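What we got from throwing away frames

I said in April that I would write up the filtering result once we had run it a second time. We have now, and it held, so here are the details for the people who asked.

The setup is the same as in my earlier posts. We teach the arm by demonstration and train a policy on the wrist camera view plus the joint positions. The task is picking a part from one tray and setting it down in another. Vlad is the name of our training code, and apart from the data loader it was left alone for all of this.

Janka Šimko had been looking through the recordings and noticed how much of each one was travel. The person demonstrating lifts the arm, swings it around to get a comfortable grip on it, and only then comes down to the tray. During the swing the wrist camera sees very little of use. Her question was whether the policy was learning anything from those stretches, or learning something wrong from them.

So we trained three versions on the same 100 demonstrations. The first used every frame. The second dropped any frame above a blur threshold. The third kept all the frames but hid the image when it was blurred, so that the policy had only the joint positions to go on. Each version got 40 trials with the trays in new positions.

I expected the second version to win. It came last. Dropping frames leaves gaps in the motion, and the arm had a habit of stopping partway through a swing. Veronica Ciobanu plotted where it stopped, and nearly all of those points lined up with places where we had cut. 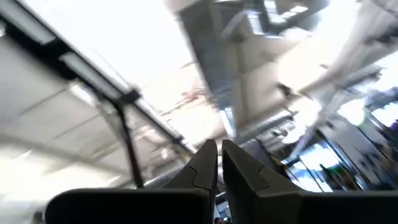

The third version did best, and the gain over using everything was bigger than I would have guessed from the training loss, where the two were almost the same. Most of the difference came early in the trial. The version trained on every frame sometimes drifted upward and stayed there, as if the background had told it that it was still in the middle of a swing. With the image hidden during fast motion, that mostly went away.

Some limits. We tried one task, on one arm, in one building. The threshold was set by hand -- Preben Fogh and I sat down and argued over sample frames until we agreed. A different camera would need a different number. We also haven't tested whether slower demonstrations would do the same job with no masking at all.

Morag Drummond is setting up that comparison now with a new batch of slow recordings. The masking code is in the Vlad repository under the loader options, turned off by default.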